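Rurkberg Household Services
Storage and Workshop Guidance
Updated 2023-11-21

Open Bins for Short Bars, Offcuts and Small Parts

Households that keep a repair corner often store bars, rods and leftover pieces upright in a bucket. Buckets tip easily and the shorter pieces sink out of sight. A rectangular bin with an open top is the better choice for anything shorter than a forearm.

Choosing a bin

Select a bin with straight walls and a flat floor. The longest piece should lie flat without touching both ends. Plain gray is suitable for most purposes, and colored stock is easy to find against it. Lids are not recommended for bins in daily use.

Setting the bin down

Place the bin at waist height on a firm, level surface. Where two tables or boards are used side by side, confirm that they are the same height before loading. A bin that rocks when pressed at one corner should be moved or shimmed. Residents of the Nkosi building may borrow a level from the front office, extension 49.

Filling and sorting

Lay long pieces parallel to the long wall. Keep fasteners and fittings in a separate tray. Wipe metal stock with a dry cloth before it goes in - oil left on one bar will soon reach the rest. Sharp ends should be filed or taped. Do not fill a bin above two-thirds of its depth.

Taking pieces out

Lift one piece at a time, and keep the other hand off the rim. Hoses, cords and loose sleeves should be held clear of the contents. A piece trapped under others should be uncovered first and never pulled free by one end.
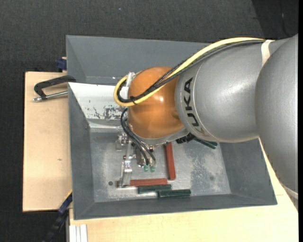 A red bar at the gray bin. Open tops allow access from above.

Yearly check

Empty each bin every January. Look for cracks along the corners and discard any bin that flexes when lifted. Wash with mild soap and dry fully before refilling.

Questions about this page may be sent to Karabo Coetzee, Household Guidance, Room 22.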